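A word in favour of the boring rules

I've been meaning to write up our house rules for the two-arm bench since July, when Shabnam Naqvi asked me for a copy and I had to admit they lived on three sticky notes and in my head. So, with a cup of tea beside me, here goes!

The first is that the arms start every session from the same rest pose. It takes hardly any time, and I skipped it for months (sorry, Talha) until I had a folder of 90 recordings that began any old how. Sorting those out cost me a whole afternoon and most of a packet of biscuits.

The second is about cables. Run both arms slowly to the far ends of their reach before you do anything quick, and watch the loops at the wrist while you do it. If one pulls tight, stop and re-route it then and there, even if you were just getting into your stride. 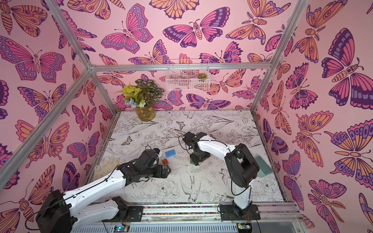
Third, and this is the one people grumble about, hands stay out while the motors are powered. Small arms feel friendly, I know, and it is ever so tempting to reach in and nudge a block along, but Kulsoom Memon has a pinched thumbnail that says otherwise. Power off, nudge, power on.

The last is simply to write down what you changed. A new object, a new backdrop, a tightened screw, anything. Our log has 126 entries now and some of them are only four words long, and I've still been glad of nearly every one. Saqib wants to add a rule about mugs near the bench, and I'm moving mine as I type.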